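Wanted: people who do dishes and don't believe in kitchen tips

Clurnwood Household Notes is looking for 78 households in Clindcombe and Trenmont to keep a dish diary for 13 days in February. You will be paid. You won't be sold a rack.

We have read a lot of advice on how a kitchen ought to be run. Clear the counter every night. Never leave a bowl to air dry, or always leave it to air dry, depending on which column you opened. Oil your wooden spoons monthly. One book we were sent claims that a family with a tidy drying area saves enough time in a year to learn an instrument. It gives no source, and we wrote to ask for one and got a discount code back.

So we would like to look at what people do when they are left alone with a sink. We may find that the tips work. I have my doubts, but I have been wrong about kitchens before, including my own.

What you would do

Keep a short diary, morning and evening, of what is on your rack, what is on the table or counter next to it, and what gets moved. Most entries should fit on a few lines. "Same as this morning" is a perfectly good entry and we expect a lot of them.

Halfway through, you will get a sealed card with one piece of standard tidying advice on it. Follow it as well as you can stand to. If you give up on the second day, write down that you gave up and keep going with the diary. We pay the same either way, and a diary from someone who quit is worth more to us than a diary from someone who pretended.

At the end, we will call you for a talk of half an hour. Please don't clean up for it. It's a phone call.

Who we want

Adults who wash at least some dishes by hand. You can own a dishwasher. Renters, students, big families, and people who live alone are all welcome. If more than one person in the house does the dishes, we would like to hear from each of you, and you may not read each other's entries until the end.

We would rather not have anyone who sells organizing services or kitchen goods, or who has an account where they post their pantry. Nothing personal.

What we pay

$60 for a finished diary and $20 for the call. One diary, picked by lot, also gets a wooden butcher-block top from the Baxter workshop in Trenmont. Baxter gave it to us on the condition that we say where it came from, and this is us saying so. They have no say in what we print.

What we don't promise

A big result. A survey of this size can't tell you how the country washes up, and when someone quotes it that way (they will) we'll complain. The write-up will run to 2000 words at most, and if the honest answer is that the cards made no difference, it will be a good deal shorter. We don't use your name or street. You may read your own quotes before they go out and strike any you don't like.
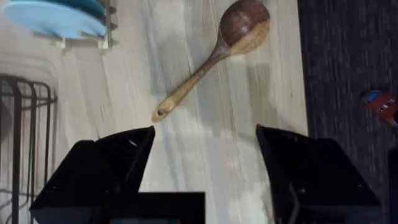
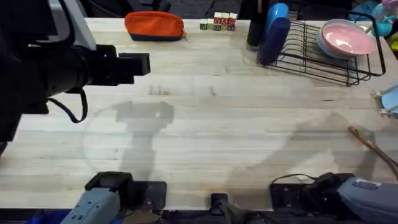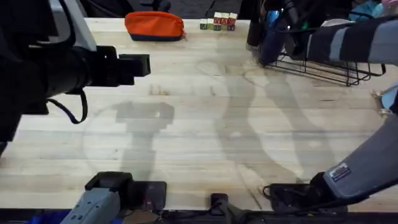 Where things live between uses is the question we most want your diary to answer. Advice writers tend to treat the rack as a stop on the way to the cupboard, and I suspect that in plenty of homes it is the cupboard. Please be exact about it. "Dishes on rack" doesn't help us much. For the black wire rack in the second picture, a useful line would be "pink bowl at the right end, light blue bowl tucked under and behind it," and the next entry would tell us whether either one had moved. The same goes for utensils. If your wooden spoon has a hole in the handle for hanging, like the one in the first picture, tell us if you have ever hung it from anything. I never have, and I own a hook.

How to apply

Write to Lorenz Kälin at Clurnwood Household Notes, Clindcombe office, by post or through the contact form. Tell us who lives in your home, who does the dishes, and who says they do the dishes. Add one kitchen tip you have been given and didn't believe. We read every note ourselves, so a reply may take a couple of weeks. Diaries and cards will be mailed out before the start, with return postage paid.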